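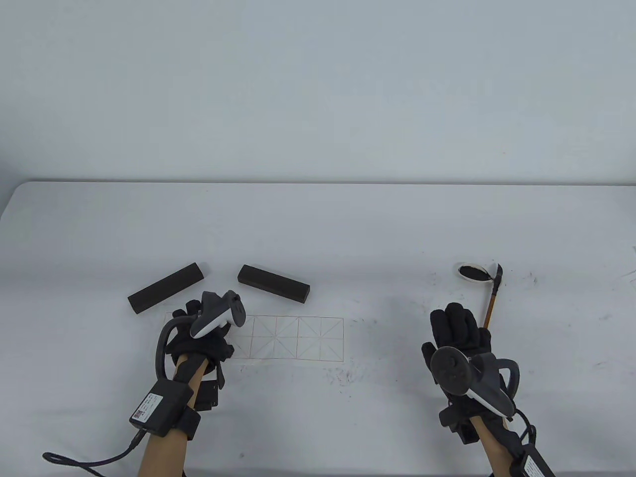
Photo: Plallow

Marks on white and pale tabletops: what to use and in what order

Last updated February 18, 2019

Pale work surfaces show every trace of ink, pencil and grease. Most of these marks will lift with household products if the mildest method is tried first and the surface is rinsed between products.

Before starting

Find out what the top is made of. Laminate, painted wood, lacquer and solid surface all react differently to solvents. If the maker's care sheet is missing, test on the underside or at the back edge and leave the patch for 3 hours before judging it. A patch that turns dull or tacky rules that product out.

Water-based ink

Cool water and a drop of washing-up liquid, applied with a damp cloth. Work from the outside of the mark inwards and turn the cloth often. Warm water spreads some dyes, so keep it cool. Carbon inks contain fine soot and usually leave a grey shadow after the first wipe. A paste of bicarbonate of soda and water, left on for 6 minutes, will take up most of what remains.

Pencil and chalk

Use a soft white eraser first, dry. Brush the crumbs off before any water goes near them. Coloured chalk lines may contain wax, in which case go on to the next section.

Wax crayon and grease pencil

Scrape with a plastic card held flat. Follow with white spirit on cotton wool, a small area at a time, then soapy water. Do not use white spirit on a painted top.

Permanent marker

Surgical spirit, applied to the cloth and never poured on the table. Open a window. Stop as soon as the colour of the top itself appears on the cloth.

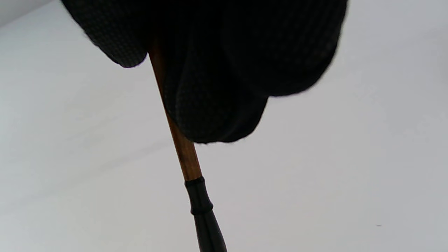

Gloves should suit the product. Knitted gloves give a good hold on a handle but soak up liquid and keep it against the skin, so they are no use for solvents. Nitrile is suitable for short contact with surgical spirit and most household cleaners.

Melamine sponge

It works as a very fine abrasive. On matt tops it leaves a shiny patch, and on gloss a dull one. Keep it for marks that have survived everything above, and use light pressure. Where scratches are already present and need blending, wet abrasive paper of 1,000 grit or finer is the usual choice, on solid surface only.

Storage

Keep spirits upright, capped and away from the boiler. Used cloths should be laid flat outdoors until dry before they go in the bin.

See also: Removing limescale from taps; Re-oiling a worktop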